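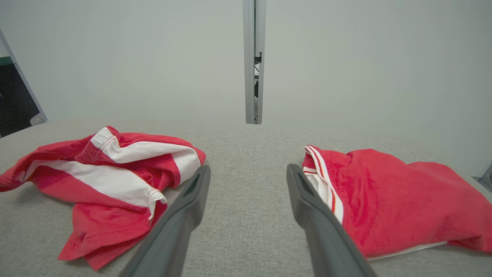
Ticket 149
Subject: Kevar washing machine stops before the final spin
Status: Closed by customer
Bought from: Sharifi, Tallasholm branch

Original message

Hello, and thank you in advance to whoever ends up reading this, as I know I do go on a bit. We have had our Kevar for a good few years and been very happy with it, but since April it has picked up a bad habit. It fills, it washes, it rinses, and then with 16 minutes left on the display it stops and sits there humming to itself. No error code, no beeping. If I turn the dial to off and back to the spin setting it will sometimes carry on, and sometimes it just drains a bit and gives up again.

It is worst with small loads. Sports kit is the real trouble, because there is never enough of it to fill the drum and the family always needs it by the next morning. Towels and bedding mostly go through without any fuss.

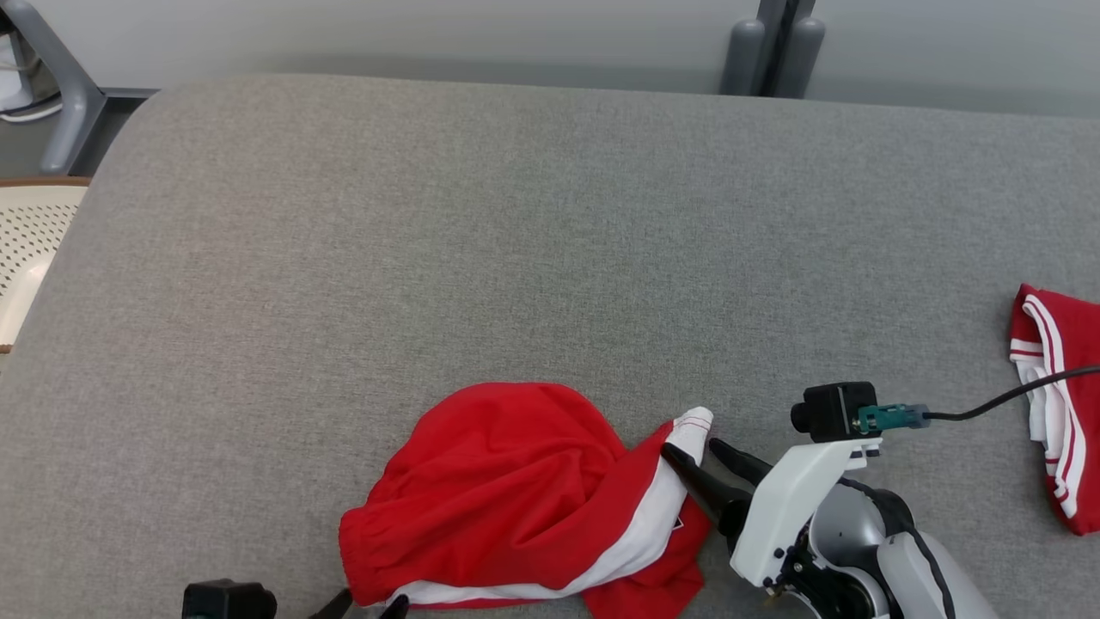
I have been through the booklet and tried everything in it that I could manage without a second pair of hands. My notes so far:

Cleaned the filter behind the little flap. Found a hair grip and a fair amount of fluff. Ran a small load afterwards and it stopped again at the same point.

Checked the drain hose for kinks. It looked fine to me, though it was very dusty back there and I gave it all a good hoover while I was at it.

Swapped to a different socket, and took out the Vostater timer plug we use for the cheap overnight rate. No change at all.

Ran it empty on the hot wash. It finished perfectly, spin and everything, which rather annoyed me.

Is it worth having someone out, or is there something else I could try first?

Reply from support

Thank you for such a thorough message, it saves us a lot of going back and forth. If the empty run finishes and the small loads don't, the machine is most likely struggling to balance the drum. A few light things gather on one side, it tries to spread them out, and after several goes it stops to protect itself. Please put a spirit level across the top, front to back and then side to side, and adjust the feet until it sits true. Tighten the lock nuts afterwards. It would also help to add a couple of hand towels to any small wash.

Customer update, 18:34

Well, the back left foot was hardly touching the floor! We had new lino put down in the spring and I never thought to check. I have wound the foot down and done up the nut, and a small load with two hand towels has just gone all the way through. I'll try one without the towels tomorrow - if it sulks I will open a new ticket. Please close this one, and thank you again for being so patient with me.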